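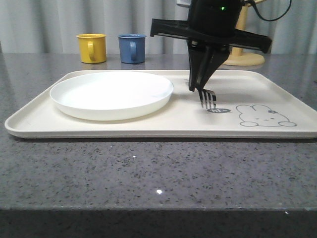 I gave up on big dinners the year we moved to Allstead. Our old house had a proper dining room, with a door and everything, and I used to fill it twice a month. Then came the new place, which has a kitchen with a table in it for four (five if someone sits on the step stool), and I sulked for most of a winter.

What got me going again was soup. My neighbours on Beaudoin Road had been running a soup night for years and I'd always assumed it was some sort of church thing. It's not! It's just people turning up at seven, eating a bowl of something standing up, and going home again by nine. No starters, no seating plan, no one asking if they can help and then hovering by the sink. I went along once, had two helpings of leek and barley, and walked home already planning my own.

So in November I sent a message to 15 people and 10 of them came, and I'd only made one pot. Luckily there was a lot of bread.
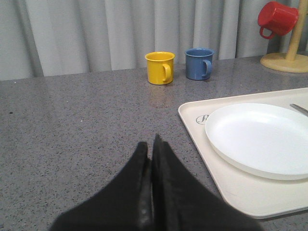
I've learned a few things since. Make the soup the day before, always, and don't season it properly until you've warmed it through again. Lentils swell more than you think. If you're using a whole squash, 800 grams of it will do a decent pot, and please roast it first, with the skin on, because life is too short to peel a squash. I did a mushroom one that came out the colour of a wet pavement and it was the most popular thing I've ever cooked.

Bread is where I spend the money. There's a bakery called Starkov at the bottom of our hill that does a dark rye with caraway, and I buy it whole and leave the knife out so people can hack at it themselves. I used to slice it nicely beforehand and it went dry in half an hour. Butter needs to come out of the fridge at lunchtime. I still forget.

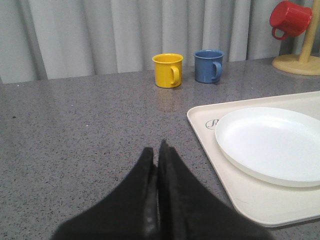
The grey speckled worktop, with a soft sheen towards the back.

The bit I didn't expect is how much better people talk when they're on their feet. At a table you get whoever you're sat beside, poor you, for three courses. With a bowl in your hand you can drift off mid-story and it isn't even rude. My quietest friend spent a whole evening by the back door explaining tide tables to a man she'd never met, and they've since been out in a boat.

Next time I'm doing a fish one, with saffron if I'm feeling flush, and I've already ordered the rye.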